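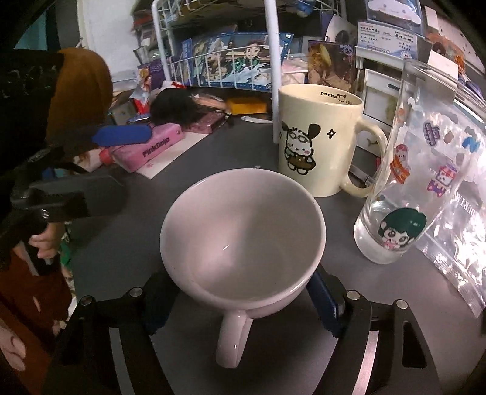 Pearce: a hand-held gripper for collecting grasp demonstrations
Final report, second-semester project
Team: Yolanda Ticona, Jairo Montoya, Hernán Ospina
Advisor: Amedeo Benedetti

1. What we set out to do

The assignment was to teach an arm to pick up household objects. The department has one arm, Valik, and four teams wanted it. We decided to collect our demonstrations by hand instead, with a gripper a person carries to wherever the objects already live. That turned out to be our own homes, where nobody needs a booking form.

2. The gripper

Pearce has two black jaws with openings cut through them to save weight, and soft pads on the inside faces. Version one had bare jaws and a firm opinion about ceramics. After it dropped Hernán's second-best bowl we added the pads and a line in the budget for bowls.

The pads don't match. One is dark and one is blue, and the blue one is a little softer. Jairo maintains this was a design decision. The order history says the shop ran out.

3. Collecting

We recorded 3805 grasps and kept 3000. Most of the rejects were ours: a jaw closed too early, a thumb over the lens, one long recording of Yolanda looking for her keys.

Mugs were the main object class. A plain white one is harder than it looks, as the inside has very little for the camera to hold on to apart from whatever the lamp is doing. Mugs with cartoon dogs on them gave the tracker no trouble at all. We left the desks as we found them, with cards, bags, boxes and drinking glasses close behind the target. Our first batch, shot on a bare lab bench, had produced a policy that was excellent at bare lab benches.

4. Results

On Valik we ran 113 trials with mugs the policy had never met. It did well when the handle pointed toward the camera and poorly when the handle was hidden – it would go in at full confidence and shove the mug along the table. Adding 20 demonstrations with the handle turned away helped a bit. We would have added more, but it was July and Ulises Ríos, who runs the lab, wanted his key back.

5. What is left

The wrist strap still slips. Clear glasses are untested, apart from one attempt that we agreed to call a calibration. The drawings and the cleaned recordings are on the lab drive in the folder named Skerudon, along with a folder named Skerudon_final, which is older.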